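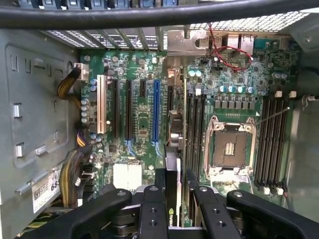 The Busilum refurbishing shop is at the far end of the Orno industrial park, past the tire place and a lumber yard. It opens its doors to visitors one morning in May each year. I went because I had two old desktops in my basement and wanted to know what happens to machines like that once they leave the house.

Doors opened at 9. Visitors sign in, get a pair of safety glasses and follow a yellow line on the floor. Parking is free but tight, and the lot was full by the time I left.

## Intake

Computers come in on pallets, mostly from offices and school districts. Each one gets a shop number and goes on a shelf. The shop takes in 700 desktops in a normal month, and 259 were waiting on the shelves that morning according to the whiteboard. Laptops go to a different building, which was not part of the tour.

Our guide said towers are still the easiest thing to work on. The side panel comes off, the case is laid flat, and almost everything can be reached from above.

## The benches

This was the part I came for. Older desktop boards have a mix of slots that you don't see on new ones. A cream PCI slot can sit right next to long black PCIe slots, and one slot may be bright blue. The PCI slots matter more than I expected. Some buyers have a sound card or a control card for shop equipment that only fits that kind of slot, and they will pay extra for a working board that has one.

The routine at each bench goes like this:

- Take out any add-in cards and bag them with the shop number.
- Blow out the rear grille and the slot covers.
- Check the power leads and their connectors for heat damage.
- Look over the small capacitors for bulging tops.
- Clean the heatsinks, including the one on the chipset.

The cabling takes longer than the rest. Yellow and black power wires tend to get pushed down the side of the board over the years, and they have to be routed again so they don't press on anything. The shop doesn't use new cable ties unless the old ones have snapped.

Labels inside the case stay where they are. I asked about that, and the answer was that a label is often the only quick way to look up the right parts later.

## Testing and parts

Machines that pass go to a rack in the next room and run overnight. Boards that fail are stripped for connectors and heatsinks, and the steel cases go to Bisgaard, a scrap yard across the county line. Bare boards are sent on to Flesov for metal recovery. There was a bin of leftover slot covers by the door, free to take. I took four.

## Practical notes

The tour runs a little over an hour. Wear closed shoes -- they do turn people away. The bench room is loud when the air line is on, and there is nowhere to sit. Coffee was at the front counter.

A plain refurbished tower with a new drive sells for 200 dollars at the counter, cash or card. You can drop off old desktops on the same visit, but pull the drives first if you want to keep them. I'm bringing my two in next month.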